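**October, notebook, 8:40 a.m.**

Subject: the cold-set glaze from Umunari, and whether it does what the sheet says.

Short version for anyone skimming: I don't believe the crazing claim yet. Long version follows, mostly so I can argue with myself later.

Unathi wants a decision on the new matte glaze before the next clay order goes in. The supplier says it "resists crazing on all mid-range stoneware bodies." All is a big word. I have been sold a glaze with that word on it before and spent a winter throwing out mugs.

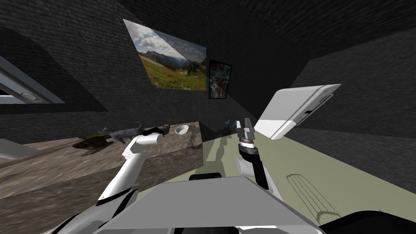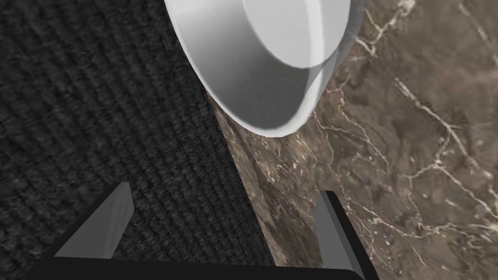 What we have to go on is the data sheet, one batch mixed by Tshepo, and a letter from Barajas (the pottery, up the valley) saying they switched and never looked back. The letter is no use to me. They fire a different clay, they sell mostly planters, and a planter with fine cracks in the glaze gets called rustic and goes out the door. A soup bowl doesn't get that treatment.

**The claim, as written**

1. No crazing after the oven-to-ice-water test.
2. No color change in the dishwasher over 500 cycles.
3. Suitable for food surfaces without a liner.

Number 1 I can test. Number 2 I can test if someone gives me a dishwasher for the rest of the year. Number 3 I can't test in this room at all and neither can anybody else here, so it goes to an outside lab or we use a liner. I've said this at two meetings now. Please stop writing "food safe" on the shelf tags because a brochure said so.

Also, asked Umunari on the phone how they got the 500. The person I spoke to said it was "an equivalent figure." Equivalent to what? She said she'd find out. If the real test was a soak in hot soda solution and somebody did a conversion on it, fine, people do that, but then tell me the strength and the temperature and let me decide if I believe the conversion.

**Batch notes**

Tshepo mixed it dry weight to the recipe, sieved it twice, let it sit overnight. He says it settled hard. I stirred it myself this morning and he's right, there was a plug at the bottom of the bucket like wet plaster. The sheet says "stays in suspension for weeks." It did not stay in suspension until breakfast.

Could be our water, which is hard as nails. Could be the bucket stood next to the heater. I don't want to blame the glaze for the heater. But if it only behaves with somebody else's water then it isn't a glaze for this workshop. Tshepo will remix a small amount with bottled water and keep it away from the heater. I told him to change one of those at a time. He sighed, but he's doing it.

Hydrometer reading before dipping and again at the end of dipping, please. Last round we only took the one at the start, then argued about thickness for an afternoon with nothing to argue from.

**Tiles**

Test tiles are from the Otetti body and the Bravport body, bisqued together. Kevin Ó Briain wanted to add his own blend. I said no for this round. His blend changes every time he opens a new bag and he knows it.

Dipping: single dip, then single dip plus rim dip. Mark the tiles on the back in iron oxide, not pencil. Pencil burned off last time and we ended up with a tray of very nice tiles that told us nothing.

Witness cones on every shelf. The controller on the big kiln read 494 on the way down when Naa Wumbei's probe, same spot, said something else entirely, and the two of them only came back together when the kiln was nearly cool. I don't know which to trust. Cones don't have opinions about wiring, so cones it is. I'd like the thermocouple replaced before anyone quotes me a cooling rate again.

**Why I don't trust the quick test**

Oven to ice water tells you about a sudden shock. Fine. But most of the crazing I've seen on our shelves came on slowly. A pot leaves the kiln tight, sits around for a few months, the body takes up a bit of moisture and swells, and one day you pick it up and there's a net of lines on the inside. You can pass the ice water test on the first afternoon and still have a craze by spring.

So I want a slow test alongside the fast one. Lerato Pretorius suggested the pressure cooker, steam the tiles for a few hours and ink them afterward. That pushes moisture into the body much faster than a cupboard does. I have reservations (how many hours of steam equals a winter? see my complaint about "equivalent" above, and yes I see that I'm doing the same thing) but it should at least rank the two bodies against each other. If Otetti crazes and Bravport doesn't, I've learned something even without knowing how many months it stands for.

Ink, then wipe, then look with the loupe under the side lamp. Overhead light hides the fine ones, especially on a matte. I'd guess half the "no crazing" reports I've read came from people looking at a matte glaze under a ceiling light.

**Things that would change my mind**

- Both bodies clean after ice water AND after steam.
- The same result from a second batch mixed by someone other than Tshepo. Nothing against Tshepo. I want to know the recipe works, and so far I only know he works.
- An actual test method from Umunari, on paper.
- Expansion figure for the glaze. They must have one. Any glaze company making claims about fit has a number for expansion, and leaving it off the sheet makes me grumpy.

**Cutlery marks**

Separate from crazing, and I think it'll matter more to customers. Mattes take metal marks. Dragged a teaspoon across the one finished tile we have and got a gray line. It came off with cleaning paste, came back with the spoon. The sheet doesn't mention cutlery anywhere. Unathi thinks people will put up with it for the surface, and I'll admit the surface is lovely, soft, a bit like eggshell. I think people will put up with it for two weeks and then write to us.

Suggest we run the spoon test on our current gloss and on the old satin too, so there's something to compare to. I did only the one tile, one spoon, my own hand pressing as hard as I felt like pressing. That's not a test, I was just annoyed.

**2:15 p.m.**

Umunari called back. "Equivalent" means soda soak, as I guessed. They'll send the method. No expansion figure yet, the person who knows is traveling. I asked whether the suspension claim was with soft water and she went quiet and then said "deionized." So that explains some of the plug, maybe. It doesn't explain why the sheet says nothing about it.

Tshepo's bottled water mix is still pourable after lunch. Settled a little, soft, comes up with a few stirs. Better than I expected. One jar though, and a small jar settles differently from a deep bucket. He's scaling it up tomorrow and leaving it overnight in the same kind of bucket as the first.

If the water is the whole story, a pinch of Epsom salts in the tap water batch may be enough to fix it and we needn't buy water by the crate. Or it makes it worse. Lerato has used it on other slops and swears by it. Put her down for a jar.

**To do**

- Tiles glazed, both bodies, backs marked in oxide (me)
- Overnight bucket, bottled water (Tshepo)
- Epsom jar (Lerato)
- Order thermocouple, ask about lead time (Naa)
- Find out what the outside lab charges for a leach test, with and without a liner underneath (Unathi)
- Pressure cooker: check the gasket first, it was hissing in the summer
- Hold the clay order until the steam tiles have been inked

Kevin asked again about his blend at the end of the day. Still no.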